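Keep Fewer Dishes, and Keep Them Out

Monday, December 31, 2018

I spent most of yesterday emptying my kitchen cabinets, and I have an opinion now, so you're getting it before the year runs out. Most of us own way too many dishes. I include myself! I live alone, and I had 16 mugs. One of them was a freebie from Drukura, a company I'm pretty sure sold me printer ink once. Why did I move that thing across two states?

The trouble with a full cabinet is that you stop seeing what's in it. You take whatever is in front, you wash it, you put it back in front, and the stuff in the back just sits there getting dusty. My mother's good bowls were behind a stack of plastic lids that fit nothing. I like those bowls. I'd forgotten what color they were.
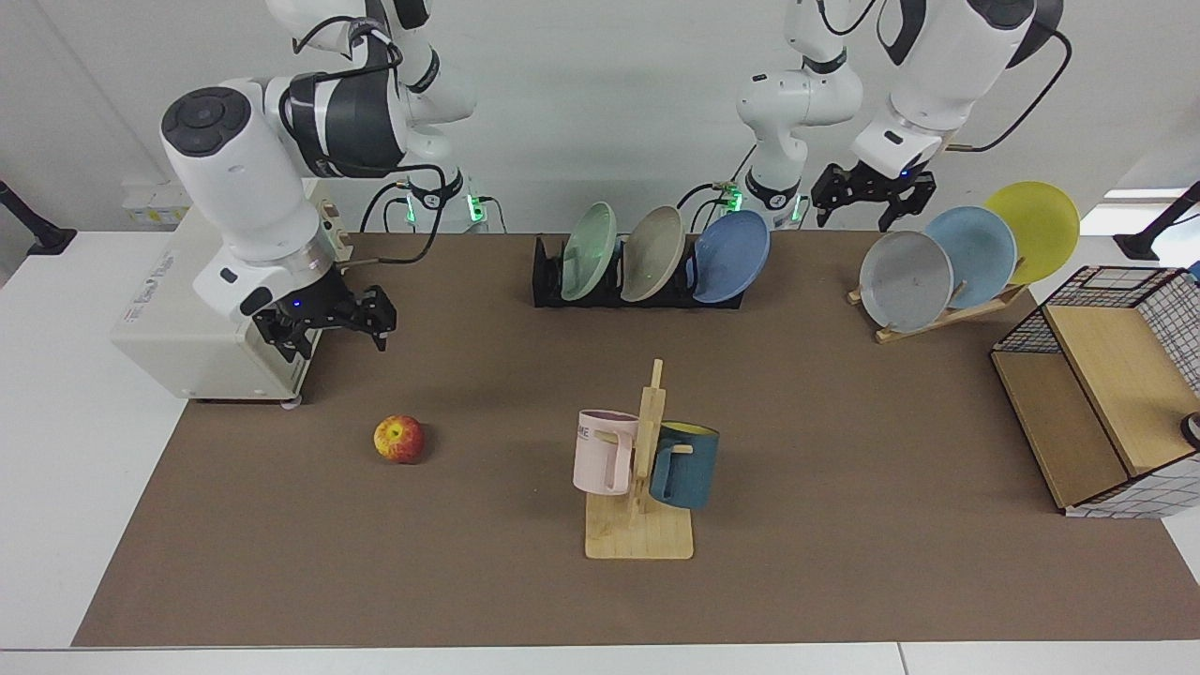
So my first rule is that if you wouldn't reach for it on a plain old Tuesday, it can go. I know people hate this one. My sister told me I'd be sorry the minute I had company, and sure, maybe. But I've had twelve people over exactly once in this apartment, and we ate chili out of whatever I had, including a measuring cup, and it was one of the best nights I've had here. People don't come over for matching plates. If I ever throw a fancy dinner I'll borrow some from her (she has plenty, believe me).

I went looking for help with this back in February and came away annoyed. The home store on Wibisono Street has a whole aisle of organizers, bins and racks and little risers so you can pile cups on top of other cups. I bought a Sototier shelf thing, the kind that slides out, and all it did was let me keep more junk. It was a nice shelf. I filled it in a week. Buying a container for your clutter feels like progress, and I fall for it every single time.

My second rule is the one I get the most grief for, and that's keeping the everyday things out in the open. Mugs on a stand, plates upright, a bowl on the counter with some fruit in it. My neighbor says it looks messy and that everything will get dusty. Well, the things I use every day don't have time to get dusty! And when they're out where I can see them, I wash them right away - there's no second stack to hide behind. I used to let the sink go for three days at a stretch. I'm not proud of it.

I'll admit it doesn't work for everybody. If you have toddlers, or a cat like my old one who pushed things off ledges for fun, keep your doors shut. And if your kitchen is greasy from a lot of frying, you'll be wiping things down more than you'd like. I still think most grown-ups with a bit of counter could give it a try for a month.
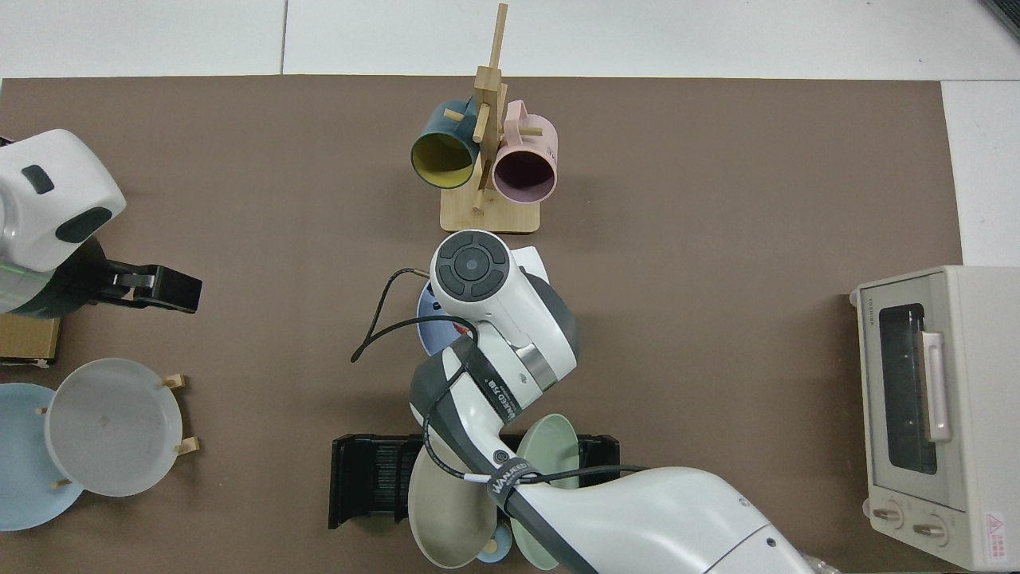
What I'm doing with the rest

Three boxes are going to the thrift shop on Drargate Road as soon as it opens again after the holiday. I kept four mugs, four plates, my mother's bowls and one big ugly platter that I refuse to discuss. The Drukura mug is holding pens on my desk, which I realize is cheating. The slide-out shelf is going in the boxes too, so if you're in the neighborhood and you want it, get there early.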